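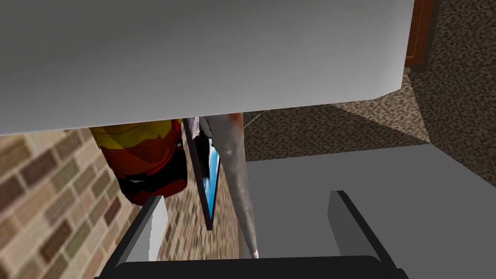 The simulation came first, one of the shift leads at Waltik's Tirnska site said, and the people on the packing floor heard about the robot only after the software version of it had been handling virtual goods for weeks. "We would have liked to be asked sooner," the lead said. "Some of what it was being taught, we could have told them in an afternoon."

The site's operations manager, interviewed on March 10, 2022, did not dispute that account. Waltik began its automation program in September with a set of rendered rooms in which a two-finger gripper practices reaching for household items. The project, known inside the company as Dreltness, is meant to prepare robot arms for the returns department, where mixed goods arrive in no fixed order.

"Returns is the hardest work we have to staff," the manager said. "A person opens a box and does not know what will be in it. We needed a place where the arm could fail without stopping a line."

The site employs 177 people. According to the manager, no position has been removed under the program, and a written agreement with employees rules out dismissals linked to it while the trial continues. Duties have changed, however. Six members of the returns team now spend part of each week reviewing simulated attempts and marking which grasps they consider safe for the item.

One of them, who has worked in returns for eight years, described the new task as tiring in a different way. "My back is better and my eyes are worse," the employee said. "You sit there and you see the fingers come in at an angle I would never use. Then you have to write down why you would never use it. I had not put that into words before."

The employee said that pay for review work had been a source of friction. Reviewers at first received the standard floor rate. Waltik has since introduced a supplement, which the manager said reflected "skills the company had been using without recognizing."

By the end of the first stage, the reviewers had marked 4,000 attempts. Bitar, the contractor that maintains the software, receives their notes and adjusts the rooms and objects accordingly. The shift lead said that exchanges with the contractor had improved once reviewers were allowed to speak to its engineers directly.

Asked when an arm would be installed on the floor, the manager declined to give a date. The shift lead expects the first one to be placed beside the inspection benches and has requested that reviewers be present when it is switched on. That request is under consideration.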